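Workshop Tips: Budgeting for a Two-Arm Sorting Cell

The price on the quote covers the arms. It rarely covers the bench they bolt to, the trays they work from, or the hours spent finding out that loose wire is harder to pick up than a block. The notes below are for small shops planning a first tabletop cell for light work such as sorting offcuts and cords by color.
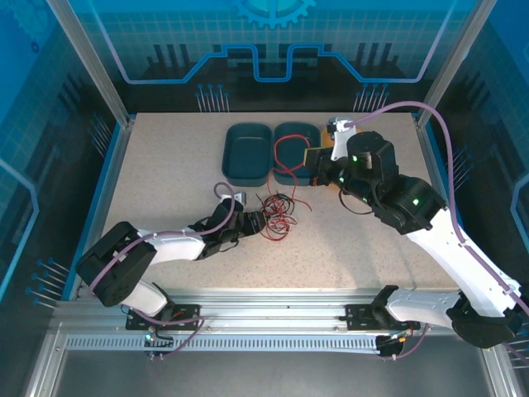
Workshop Tips | By the Ikedby bench desk | Updated 8 March 2019

Start with the part, then the arm. Wire tangles, and a tangled heap of red and black is a different job from the same wires laid out singly. Before asking for a quote, put a handful of your real material on a bench and try to separate it with two pairs of pliers, one in each hand. Note every time you need the second pair to hold something down. If that happens often, price two arms from the start. Adding the second one later usually means moving the first.

Mounting. Both arms should share one rigid member. An aluminum extrusion rail across the front of the table is a sensible choice, and the mounting plates can be shifted along it during setup. Ask whether plates and fasteners are in the price. On the Vokel quote we worked from, they were a separate line.

Reach. Measure from the base to the far edge of the farthest tray. Our bench allows 22 inches, and we would not go deeper with small arms. An arm at full stretch has little freedom left to turn the wrist, and wire needs the wrist.

Cables. Allow slack for every joint at its worst angle, then run the arm slowly through its whole travel by hand before powering up. A cable on the outside of the arm is easy to inspect and easy to replace. It can also snag. Buy one spare per arm with the original order.

Trays. Cheap, and worth buying in quantity. Look for raised rims and rounded corners, which let a gripper sweep strands out of a corner. Use a second color for at least one tray – operators read color faster than labels. Sarnix sells shallow ones in packs of 20. Fix them down with double-sided tape once the layout is settled.

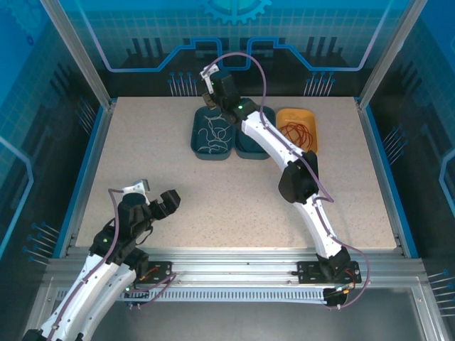 White cords in a teal tray, red cords in the orange-yellow one.

Gripper fingers. Treat them as consumables. Thin cord calls for a narrow tip that closes fully, and tips wear. Put seven spare pairs in the first-year budget and keep a record of when each goes on.

Enclosure. Side and back walls keep sleeves and stray material out of the work area. Glass costs more than acrylic and scratches less. A patterned back wall looks smart, but if a vision system is planned, have the supplier test against the actual panel before you sign. Plain matte is the safer order.

Table surface. Avoid high gloss. A speckled top hides scuffs well, though it also hides short pieces of bare copper, so plan on a brush and a pan at the end of each shift.

Sample budget line. The Magbanua starter frame, without arms, was listed at $2,995 when we priced it in September. Freight was extra. Add the cost of a dedicated circuit, an emergency stop within reach of the operator, and two days of a technician's time for leveling and calibration.

Lead times. Order the frame first. Rails and panels can be assembled and squared while the arms are on their way, and any error in the bench is cheaper to fix with nothing mounted on it. Get the spare parts list in writing with the same order, part numbers included.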